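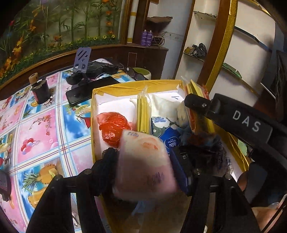
Reviews > Storage > Boxes and bins

Steten open carton, yellow, tested as a catch-all

The Steten is a plain cardboard box with an open top, sold flat. Assembly took 11 minutes, most of it spent getting the base flaps square. Ours has since had its rim wrapped in yellow tape and its inner walls lined with white paper. Neither comes with the box.

Contents during the test were small household items: a blue Vinda tissue pack, a paper-wrapped package, a crumpled red-orange plastic bag, and assorted packets and sleeves. Tall items stand up well against the back wall once the box is crowded. Flat packets are less stable and tend to lean over the side, and anything soft works its way to the bottom.

The paper lining is worth doing. It takes a pen mark, so it can be labelled, and it is easily replaced. The tape stiffens the rim, which on the bare box began to crease after 20 days of daily handling.

There are no dividers. Simico sells a set that fits with 70 mm of trimming, but it costs more than the box. The Turunen bin has dividers moulded in and is the better choice for anything damp or heavy. Colour match between two Steten boxes was poor.

Grip on a smooth tablecloth is only fair. A nearly empty box slides when pulled by one wall; a full one stays put.

Catalogue no. 1895, stocked by Romunon. Recommended for light, dry goods.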